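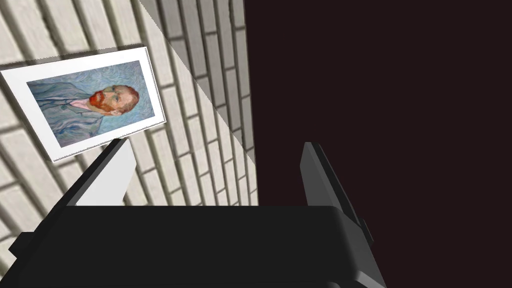
How to hang a heavy frame on a brick wall

By Simão Salgado

Many people are afraid to drill in brick, and they put the picture on the floor and leave it there for years. I did the same in my first flat in Amaral. The work takes less than one hour, and most of this time is for measuring.

What you need

A hammer drill, a 6 mm masonry bit, plugs of the same size, screws of 50 mm, a pencil, a spirit level, masking tape and a vacuum cleaner. For the hooks I use the flat ones from Binwood, but any steel hook which takes the screw is good.

Brick or mortar?

This is the question I receive most often. If the bricks are old and crumbly, drill in the mortar, because a hole there is easy to fill later. If the bricks are hard and the mortar comes out when you scratch it with a key, drill in the brick, at least 3 cm from its edge. On a painted wall you must scratch a little to know what is under the paint.

Marking the place

1. Hold the frame on the wall and ask another person to look from the sofa. The middle of the picture should be near the height of the eyes, but above a sofa I go a bit lower.
2. Make a small mark at the top edge, in the centre.
3. Turn the frame and pull the wire up with one finger. Measure from the wire to the top of the frame.
4. Measure the same distance down from your mark. The hook goes there. For a frame wider than 600 mm use two hooks, some 200 mm apart, and check them with the level.

Do not trust the lines of the bricks. In old houses they are often not level, and then the picture looks wrong from the door.

Drilling

Put a piece of tape on the bit to show the depth of the plug plus 5 mm. Start slowly without hammer action until the bit has made its own place, then switch it on. Keep the drill straight and do not push with all your weight. Clean the dust from the hole before you put in the plug - if you forget this, the plug will turn together with the screw.

If the hole became too big

Fill it with repair mortar, wait until the next day and drill again. Toothpicks and paper are not for heavy frames.

Last, stick two felt pads on the lower corners of the frame. They protect the paint and the picture moves less when somebody closes the door.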